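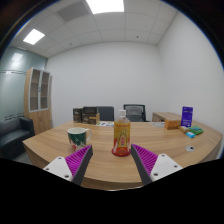

Bottle and mug, sharing the desk as usual.

Home Tips Kitchen Desk & Study Laundry Workshop Contact
Search tips... Go

Drinks at your desk: keeping the wood happy

I love a drink on the go while I work. Tea first thing, then something cold from a bottle in the afternoon, and I'm not giving up either of them! But wood and drinks are not natural friends, and after a winter of faint white rings I finally sat down (well, knelt down, with a lamp) and worked out some proper habits. They're small and a bit fussy, and my desk looks better now than it did when I bought it.

Pick a drinks corner

Choose one spot and stick to it. Mine is towards the back, on the side away from my writing hand, because that's the side my elbow never visits. If you're left-handed, swap it over. Keep it well away from the keyboard and anything with a plug on it, and leave enough room to lift a mug straight up without clipping the lamp.

Turn the mug handle so it points towards your hand. I know, I know, but try it for a day. You stop fumbling round the hot side, and you can pick it up without looking, so there's far less slopping over the rim.

Coasters, and which ones work

Size first. A coaster should be wider than the base of your biggest mug by at least a finger's width all round, or the drips simply run over the side and you've gained nothing. I measured nothing for years and wondered why I had rings with a coaster right there on the desk!

Cork is lovely under hot mugs but goes crumbly if it's always damp. Felt soaks up a cold bottle's drips brilliantly, then sits there holding them against the wood, so peel it up every evening and let it air. Smooth, hard coasters need a wipe underneath as well as on top. Flip them over now and again and you'll be horrified, in a good way.

My favourites came in a set of 4 from Robles and they've been through the wars. Two live on the desk and the others are spares for visitors.

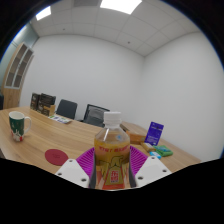
Amber drink in the bottle, dark-red coaster and mug on the table behind.

Bottles are worse than mugs

People fuss about hot tea and forget the bottle straight from the fridge. On a warm day in May the outside will be running with water inside ten minutes, and it all ends up in a neat circle at the bottom. Dry the bottle with a tea towel before it goes anywhere near the desk, give it a coaster of its own, and put the cap back on between sips. Every time! A tall bottle is top-heavy when it's full and skittish when it's nearly empty, and sweet drinks leave a tacky patch that grabs every bit of dust going.

If you do spill something sugary, blot it first and don't rub. Then a cloth wrung out in warm water with a drop of washing-up liquid, wiped along the grain, then a clean damp cloth, then a dry one. Don't let water sit in the joins.

White rings

A pale ring is usually damp caught in the finish, and fresh ones often fade if you leave them overnight. If yours hasn't budged, lay a dry cotton cloth over it and press with a barely warm iron (no steam!) for a few seconds at a time, lifting to check. Test somewhere hidden first. Dark rings have gone deeper into the wood and generally want sanding, so that's a weekend job.

Waxing

Check what finish you've got before buying anything. Oiled and waxed tops love a feed, while lacquered ones only need wiping. On my oiled top I use Nukwood paste, the 230 gram tin, put on thinly with an old T-shirt and buffed off after a cup of tea. Go with the grain and use much less than you think. I do mine 2 times a year and the tin lasts ages. Drititwood do a liquid version too, and it's easier on table legs, but I find it harder to get an even coat on a big flat top.

The evening wipe

Mug to the kitchen, bottle capped and put away or rinsed for the recycling, coasters lifted, dry cloth over the lot. It takes less time than the kettle, and coming back to a clear, shiny desk in the morning is such a treat. Next up I'm tackling the crumbs in the desk drawer, wish me luck!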